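Tredgate Card Layouts

Hello and welcome! Tredgate is a free collection of 76 card and tag layouts for paper crafters, kept as plain text files so you can open them on anything. I've been scribbling these on the backs of envelopes for years, and I'm so happy to have them all in one spot!

What's in the folders

cards: folded cards, portrait and landscape
tags: gift tags, including 5 with a slot for ribbon
extras: odd shapes (the Condell gatefold lives here, and it's my favourite)

Each file gives the cut size, the score lines in millimetres, and the order I layer things in. Colour notes are only suggestions, so go wild with your own scraps.

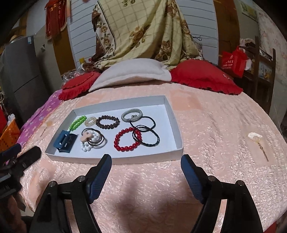 How to use it

1. Pick a layout and check the paper weight on line 3.
2. Cut and score everything before you get the glue out.
3. Dry fit the layers, then stick them down from the centre.

Known problems

The Zerouali pocket card is a snug fit in a standard envelope. Trim 3 mm off the long side if you're adding foam squares.

Changes

Aug 20, 2020: added the Sirkari fold and fixed the metre/millimetre mix-up in the tags folder (sorry!)

Licence

Make as many as you like, for gifts or for your market stall. Please don't resell the files themselves.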